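**Small parts storage: smoked plastic boxes vs. drawer cabinets**

**tallpine_ken**
I'm redoing the small parts corner of my bench and trying to settle on one kind of storage before I buy any more of it. Right now I have a steel drawer cabinet (Matheson, older than me) and a pile of coffee cans. The cabinet is full. The cans are a mess.

I'm looking at the flat divider boxes with the hinged lid. Do the dividers stay put, or do M3 washers crawl under them? And is eight compartments enough to be useful or do you end up with 30 boxes?

**rivet_and_shim**
Washers crawl. On the cheap ones anyway. I had a set of the Munmont boxes and carried one to the truck on its side. Everything thinner than a dime had moved next door by the time I got there.

Get another drawer cabinet. Drawers don't tip over.

**hritchie**
I use both and I don't agree about the washers. It depends on whether the panels sit in a slot or just get squeezed between the walls. Slotted ones have been fine for me for 5 years, and mine go up and down a ladder.

I did inventory on the shop at the start of the year and had 341 different small parts. You are not putting that in flat boxes alone. What I do is keep bulk in drawers and put one job in one box. Eight is plenty for one job.

**tallpine_ken**
One job per box makes sense. Are you talking about the kind with removable dividers or molded in?

**dovetail_dropout**
Removable, two rows of four, is what I'd get. Box open on the table with the lid laid back:

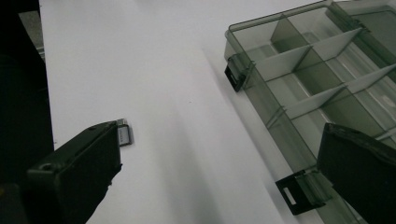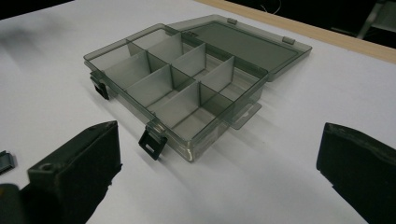
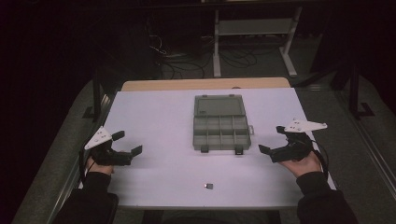 I like the smoked plastic because you can tell which box is the screws without opening it. Molded-in dividers are stronger but you're stuck with the sizes. With removable ones you can pull a panel and have a double-length bin for cable ties or drill bits. Keep the panels you pull. I put mine in an envelope taped inside the cabinet door and I've still lost 2.

Two latches is what I'd insist on for anything this length. I had one with a single latch in the middle and the corners lifted when it was full.

**rivet_and_shim**
Smoked is harder to see into than clear. I don't get the appeal. In a dim garage it might as well be black.

**dovetail_dropout**
Clear yellows. Mine did, anyway, on a shelf by the window. Label the end and it doesn't matter what color it is.

**hritchie**
Label the base, not the lid. If a hinge goes and you swap lids between boxes, your labels are wrong from then on. I learned that in October with a box of O-rings and a box of nearly the same O-rings.

Also, open it on something light colored with nothing else on it. Dropped parts are a lot easier to find on a white top than on a stained workbench. I keep an old sheet folded under the bench for that. The fabric stops things from bouncing too.

**gus_m_64**
A sheet catches on set screws and then you fling them across the room when you shake it out. Use a cookie sheet with a rim.

**hritchie**
A cookie sheet is fine for one box. I usually have three open.

**tallpine_ken**
Has anyone bought the Flemside ones? The hardware store near me has them and the Mosus, same price. The Mosus has a handle.

**gus_m_64**
Handle means it stands on edge, which means rivet's washer problem. If it's living on a shelf, skip the handle.

**rivet_and_shim**
Agree with Gus on that one.

**dovetail_dropout**
Haven't used Flemside. Whichever you look at, open it in the store and do this:

- Pull one divider. It should take a little effort.
- Put it back in a different slot and see if it goes all the way to the floor.
- Close the lid and look along the top edge of the panels. If you can see daylight between panel and lid, thin parts will travel.
- Work each latch a few times.

**tallpine_ken**
Went today, 15 June 2025 for anyone reading this later when they've changed the design again. The Flemside panels went all the way down. On the Mosus, one stopped a bit short no matter which slot I tried. Bought four Flemside, no handle.

First one is loaded with M3 and M4 hardware for the printer rebuild. Washers are in the end compartments. I turned it upside down over the sink and opened it again and they were still in their own compartments.

**rivet_and_shim**
Try it after an hour in a truck.

**hritchie**
Ken, what are you doing with the coffee cans? I'd take the ones with lids if you're anywhere near me.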